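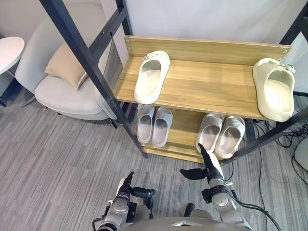

Zoriana Hordiienko wrote to us after the last newsletter that her hallway is the coldest room in her flat and also the one she passes through most often, and she asked why we write so much about kitchens and never about entrances. She is right. In this issue the home pages are for the entrance, and more exactly for the floor of it, because most of the letters we received in March were about floors.

I live in Birkusholm since nine years, in one of the older brick buildings behind the tram depot. When we moved in, the entrance had grey carpet from wall to wall. It looked decent in summer. In winter it took the salt and the small stones from the street, and by the end of the season there was a dark path from the door to the kitchen. We cleaned it with a rented machine two times. The second time the colour came off on one side, and after this my husband said it was enough.

Under the carpet was a pine floor, painted brown. We did not know about it, and the landlord did not know either. The whole entrance measures less than five square metres, so I thought that one weekend would be sufficient. It took us three. The paint was thick along the walls, where the sanding machine does not reach, and that part we did by hand with a scraper borrowed from the neighbour downstairs. If you live in an old building, please have the old paint tested before you sand anything. The paint shop in Oltbridge sells a test, and a laboratory can also do it.

For the finish we compared oil and varnish. Varnish is harder and easier to wash, but when it gets a scratch you see it, and you cannot repair only one place so that it looks the same. With oil you can rub the bad spot and put a little more. We chose oil, and I do it again each spring and each fall. The oil and the brushes cost us 206 dollars together, and the rent of the sanding machine is not in this sum.

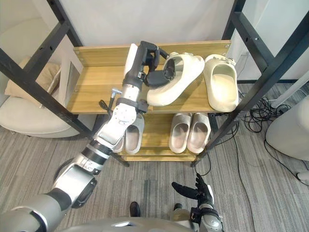

Is it worth it to oil a floor that gets wet every day in winter? I would do it again, but only with a good mat in front, long enough that a person makes two steps on it with each foot.

The mat is the part where people try to save money, and I did the same. Our first one was thin and moved under the feet, and the water went through it directly to the wood. The second has a rubber back and short, stiff fibres. Twice a week I lift it and let the floor dry for an hour - this is important with the rubber kind, otherwise the oil becomes white under it.

Several readers asked about tiles instead of wood. Mr. Pasichnyk from the tile workshop was kind to answer me on the telephone. He recommends a matte tile for an entrance, and a grout in a darker grey than you would choose from the sample card, as the light ones look dirty after one winter. For an entrance of our size he calculated 1,000 dollars with the work included, if the floor under it is level. In one house on Votico Street it was not level, and the price became 2,050. So ask for somebody to come and measure before you sign.

About heating cables under the tiles I can not say much from my own experience. Zoriana had an offer of 481 dollars for the cable and the thermostat, without the electrician. She has not decided yet. If any reader has such a floor and can tell us what it did to the electricity bill, we would gladly print the answer.

One more small thing, for people who rent. Before you remove a carpet, write to the landlord and keep the reply. Ours agreed by telephone, and then a new company took over the building and had no record of it. We found an old message in the end, but it was an unpleasant week.

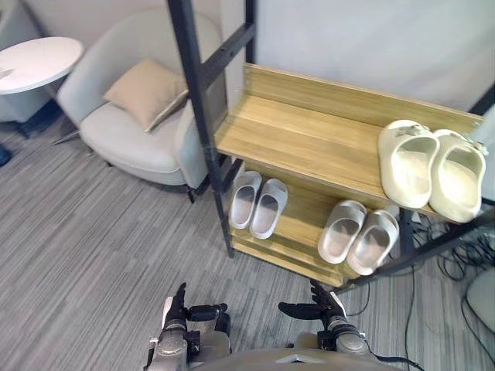

Dates and letters

Letters for the next home pages should reach us by 4/6/20. The subject will be windows in older buildings: draughts, putty, and the winter frames that some of you still keep in the cellar. Short letters are welcome, also if your English is like mine. Please write your neighbourhood and if we may print your name.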